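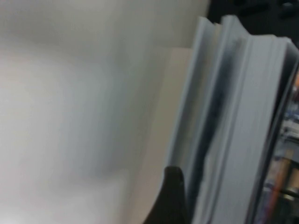 Workshop notebook: paste trials for the Landlow ledgers

Dec 10, 2023
By Fatima Sithole

Continued from the June pages. I had promised to repeat the wheat starch test when the heating is on, and now it is on, so I have no more excuse.

The question is still the same. The Landlow ledgers have a text block of 448 pages each, and the first and last sections are coming away from the sewing. I want a paste which holds the guard strip firmly but can be opened again with a little moisture. In June the room was humid and everything dried slowly. Now the air is dry and my joins are pulling.

Paste A is the wheat starch from Lolska, cooked the old way, one part to five parts of water. Paste B is the same starch, but soaked during the night before cooking. Paste C is A mixed with a little methyl cellulose. All three were passed two times through the horsehair sieve. I cooked with 200 ml of water for each, it is enough for two days and after that it smells.

For the strips I used the thin Bruten tissue, torn and not cut, with the grain going along the fold. Please check the grain again before you use the rest of this roll. The label on the roll and the paper do not agree, I tested it by wetting a small square and it curled in the other direction. I wrote to Ellis about this and I am waiting for the answer.

What I noticed:

A goes on well and is easy to brush out. After pressing, the strip is flat, but the outer corner lifts when I bend the fold fully back. It lifted also in June, only less.

B is smoother. I could use less of it, and the strip followed the curve of the paper much better. I did not expect so much difference from only soaking. It takes more patience in the pan, because it stays thin for a long time and then becomes thick very suddenly.
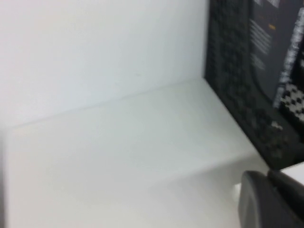
C is slippery and gives me time to move the strip, so for the long guards it is the most comfortable to work with. However I do not like the surface when it is dry. There is a slight shine next to the fold, and on the old paper this would be seen. Maybe I put too much. I will try with half the quantity.

Opening test: damp blotter, light weight, ten minutes. A opened cleanly. B needed a second time with the blotter, but no fibres were lost. C opened first, almost too easily, and I would not trust it at a place where a reader will turn the page every day.

Pressing time was the same for all, one night between felts, with the polyester web on both sides. On the first pair I forgot the web and the strip stuck to the blotter. This pair is not counted in the results.

For the moment I would choose B for the first and last sections, and keep C for the loose plans in volume two, where nothing has to bend. I would like a second opinion on the shine before we decide. The samples are in the grey folder on the lower shelf, marked in pencil on the back.

Still to do:

Repeat B with a thicker tissue.
Measure the humidity in the morning also, I have only the afternoon values.
Order starch. The big bag is 1,180 g and we have less than a quarter of it.
Ask whether the ledger with 87 loose leaves should be guarded or only put in a box. The estimate says guarded, but the spine will become too thick, I think, and then the old cover does not close.

The sieve is washed and drying upside down. Please do not put it on the radiator, the last one went out of shape.

This website uses cookies to remember your settings. Accept all / Manage choices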